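About Narkero

Narkero reviews phones for people who are tired of being told that every phone is a breakthrough. We read the launch slides, then we put them away and use the thing for 9 days before we write a word.

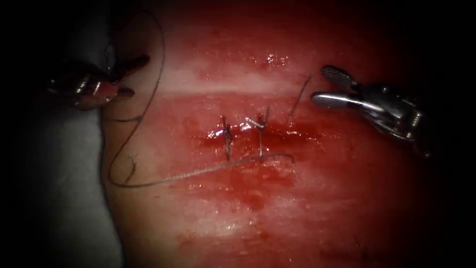
Who we are

Rui Marinho started the site after paying for a "two-day battery" that died at lunch. Róisín Tierney joined in May and runs the camera tests. She trusts megapixels even less than he does. 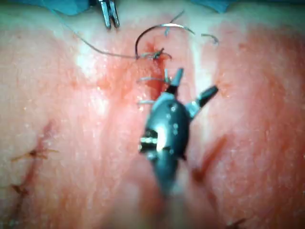
We buy our own phones. Brands do offer loaners, and we send them back — a handpicked unit tells you very little about the one in the store. So far we have tested 300 handsets, and plenty of them were last year's model with a new back panel.

What we doubt 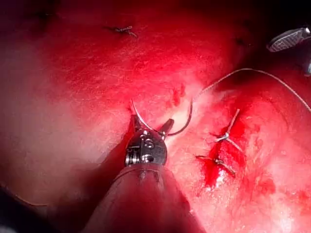
Peak brightness claims come first. A maker prints 2,640 nits on the box and forgets to say how small the lit patch was. Close-up modes are next, and our complaint is simple. Bright metal like that curved needle and the silver jaws holding it is a hard subject, and most "macro" cameras under $2,000 turn a highlight into a white smear. We'll believe the next one when we see the files.

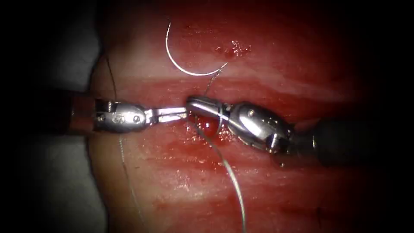
Two instruments and a curved needle, up close.

Corrections go to the contact page. We do read them.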